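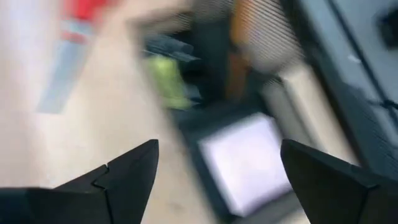

The rule about the pink cloth

We have a house rulebook at Caltside now. It began as one sheet taped above the sink, and it has since grown to more than 200 lines, of which I wrote most and can recite perhaps a dozen. Usha Kulkarni, who joined in January, read the whole thing on her first morning and came back with questions. I had forgotten people could do that.

Her first question was what rule 3 meant. Rule 3 says "Clear the table properly." Properly according to whom? I keep a tidy table by my own lights, and my own lights would let you leave a marker on it for a fortnight. So we rewrote it. Rule 3 now says that before a run starts, whatever is on the table is on the list, and whatever is on the list is on the table. The old version was shorter and I miss it.

Then there is speed. Everyone agrees that arms should move slowly when a person is within reach, and everyone has a private idea of what slowly is. Iida Miettinen wanted a number. I wanted "gently". We have a number. It lives in the Gundine config file, and changing it needs two people, one of whom must not be the person who is in a hurry. (That last part is in the rulebook word for word. I am quite proud of it.)

Cables got a page to themselves. My position is that a cable crossing a walkway is a decision somebody made and should be able to defend. Iida's position is that a cable crossing a walkway should be moved. Hers went in.
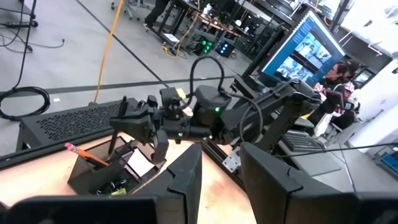
Pencil in the organiser, cables on the floor.

The part I would press on anyone starting out is the boring one, the log. Ours is called Kneath, for reasons lost to time, and it has 3,063 entries. A good many of the early ones say "fine". If you have ever tried to work out why a gripper closed a touch too early, you will know how much help it is to read "fine" all the way down the page. The rule now is one full sentence with a verb in it, written before you stand up. People grumbled, me included, and I had to be reminded twice in the first week.

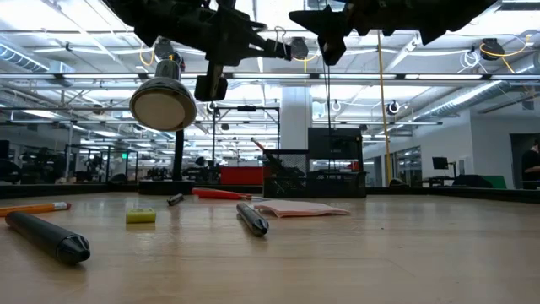 The cloth was the one that caused the row. Soft things don't go back the way they came: you fold a cloth, you put it down, and it is never quite the same shape as the one in yesterday's notes. Usha held that "folded" was enough to write down. I held out for the number of folds and which way the open edge faces, and was told I was being ridiculous, at some length, over lunch. We settled on folded once, open edge wherever it likes, and a note if it has been dropped.

Brovano, who we share the kettle with, have asked for a copy of the rulebook. I said yes and then spent an evening taking out the jokes. There were more than I had thought, and two of them were doing real work, so they went back in. Next up is the section on who is allowed to press reset, which at present reads "ask Iida". She would like it to say something else.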